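Produktinformation, August

## Zweiarmstation Kerngate K2 im Leihprogramm

Die Stolarura Automationsberatung nimmt die Tischstation Kerngate in ihr Leihprogramm für Mitgliedsbetriebe auf. Das Angebot richtet sich an Werkstätten, Fachschulen und kleinere Verpackungsbetriebe, die das Greifen und Ablegen einzelner Gegenstände vor einer Anschaffung selbst erproben möchten.
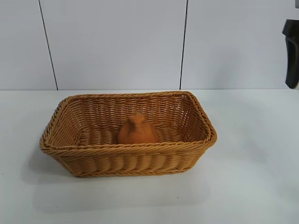
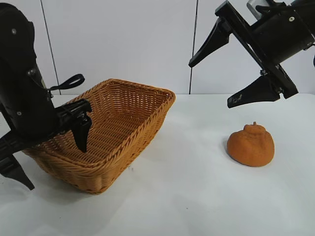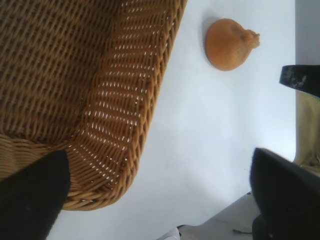

Arbeit mit Flechtkorb und orangefarbenem Gegenstand auf weißer Tischfläche.

## Leistungsumfang

Zum Leihumfang gehören zwei Arme mit Parallelgreifern, die Steuereinheit, eine fest montierte Kamera für den Arbeitsbereich sowie Kameras am Handgelenk. Die zulässige Last beträgt 500 Gramm je Arm. Die Greiferfinger lassen sich ohne Spezialwerkzeug wechseln; ein zweiter Satz liegt bei. Das Bedienprogramm Horgan ist auf dem mitgelieferten Rechner vorinstalliert und steht in deutscher und englischer Sprache zur Verfügung.

Für Übungen mit nachgiebigen oder unregelmäßig geformten Gegenständen empfiehlt die Beratungsstelle eine helle, matte Unterlage und gleichmäßiges Licht. Geflochtene Behälter stellen erhöhte Anforderungen an die Führung der Finger am Rand und sollten erst nach der Grundeinweisung verwendet werden.

## Konditionen

- Leihgebühr: 85 Euro je Arbeitstag, Einweisung eingeschlossen
- Kaufpreis nach Ablauf der Leihe: 3190 Euro, zuzüglich Umsatzsteuer
- Mindestleihdauer: 2 Arbeitstage
- Abholung und Rückgabe: Lager Zondovau, jeweils bis 15 Uhr

Bereits gezahlte Leihgebühren werden beim Kauf nicht angerechnet. Anträge sind schriftlich an die Geschäftsstelle zu richten; dem Antrag ist eine kurze Beschreibung der vorgesehenen Aufgabe beizufügen.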